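Criminal Investigation: Notes for Unit 6
Cold Cases and Tip Money
Instructor: Abdelilah Kettani

Read the Fundell chapter before class. Skip the foreword, it's mostly praise. Bring the Eketham worksheet with the first page filled in.
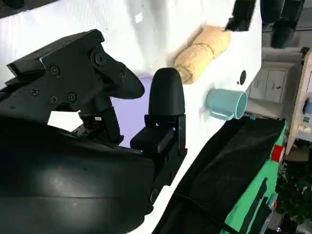
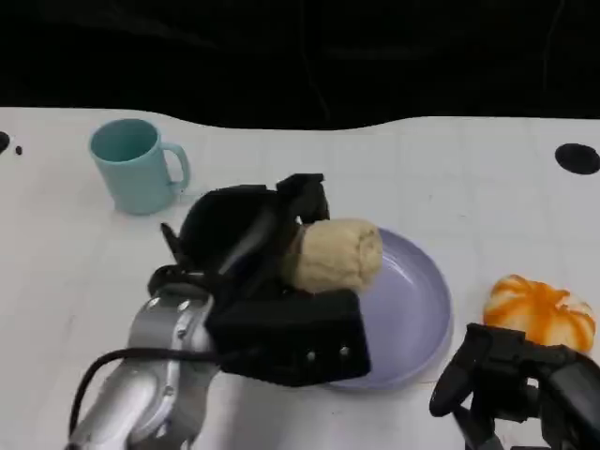 Top, black gripper over a white surface; bottom, robot arm holding a bun over a plate.

1. What a reward is supposed to do
The usual story is that somebody out there knows something and money will get them to talk. Maybe. Ask what kept that person quiet in the first place. If it was fear, a check doesn't fix it. If it was loyalty, wait for a divorce.

2. The Eketham file
The county went back through 380 unsolved cases and posted rewards in 124 of them. Tips came in on most. The press office called this a success. Tips are not arrests, and arrests are not convictions. Twelve cases ended in a charge, and the report doesn't say how many of those leaned on a paid tip. Look for that number in Table 3. You won't find it.

3. Who picks the cases?
Detectives chose which cases got a reward. Would you pick the hopeless ones? Chraibi says the selection was "balanced" and gives one paragraph to it. Compare that with the nine pages on billboard design.

4. Old witnesses
Memory after ten or 15 years is weak evidence. A caller who has seen the poster may be repeating the poster. Write down what was released to the public, and when, before you score any tip as new information.

5. For next time
Go through the tip log (369 entries) and mark every one that contains a detail not already in the news coverage. Work alone. Then read Itau on retesting stored evidence, and note who paid for the study.

Worksheets are due at the start of class.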